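Bench Notes: Can a Two-Arm Cell Build a Gear Plate Yet?

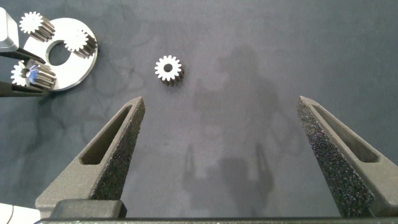 Three gears at the plate and a fourth standing on the mat, seen from a wrist camera.

Readers of the March issue asked for fewer videos of folded towels and more on small metal parts. Toshio Ishida has been running the planetary gear job at the Tarkimitz bench since then, and what follows is a summary of his log up to 9/4/22.

The job is a subassembly that Verschueren builds by hand. An operator takes a round plate, sets small spur gears onto it, meshes them, and passes the plate down the line. A trained person finishes one in 11 seconds and can hold a conversation while doing it. The bench uses two arms with parallel grippers, a wrist camera on each, and a controller from Drorance. There is no fixture under the plate and no tray for the gears. That was a condition of the trial. With a nest and a bowl feeder the task has been solved for decades, and the shop wanted to know what happens without them.

Picking is in fair shape. A gear standing on its end presents a toothed side wall to the fingers, and the rough facing on the inner surfaces holds it well enough that slip is now rare. The bright top face is easy to find against a dark mat. Depth is the weaker measurement. Polished teeth return scattered readings, so the approach height comes from the known height of the part and a calibrated table plane. If the mat has a wrinkle in it, the height is wrong and the fingers close high.

Placement is where the time goes. The gear has to come down square, the bore has to line up, and the teeth have to clear the neighbors. An angular error of two degrees at the wrist is enough to wedge the gear at a tilt. A person feels this and rolls the part between thumb and finger until it drops. Our routine does a small spiral search with a force limit, then a slow twist. It gets there on most attempts. When it fails, the gear ends up leaning or on its side, and the policy was never shown enough examples of gears in that state to recover cleanly. Sekar Pattinasarany is collecting more of them now.

The second arm helps less than we had hoped. Its main use is to keep the plate from sliding while the first arm presses, but two grippers over a small plate crowd each other, and each one blocks part of the other's view. Shadows from the arms also cross the mat during the approach. An early detector trained under flat light took a shadow for an edge and stopped short. Adding arm shadows to the training images fixed most of that.

Current cycle time for a full plate is about 9 minutes, including retries. A run counts as complete only if no one touches the bench. Runs that needed a hand are logged separately and are left out of the time.

As for the question in the title, the answer for this part is no, at least at a rate a shop would pay for. Loose parts with wide tolerances, such as caps and brackets, are closer. Household work sits somewhere between the two: a cup on a shelf forgives a good deal of error, but a kitchen drawer with a sticky slide poses the same contact problem as a gear.

Next on the list is a compliant wrist from Mokeck, to be tested on the same gears and plate with the search routine left alone. Log files are on the shared drive under the bench folder. Questions about the force limits should go to Toshio.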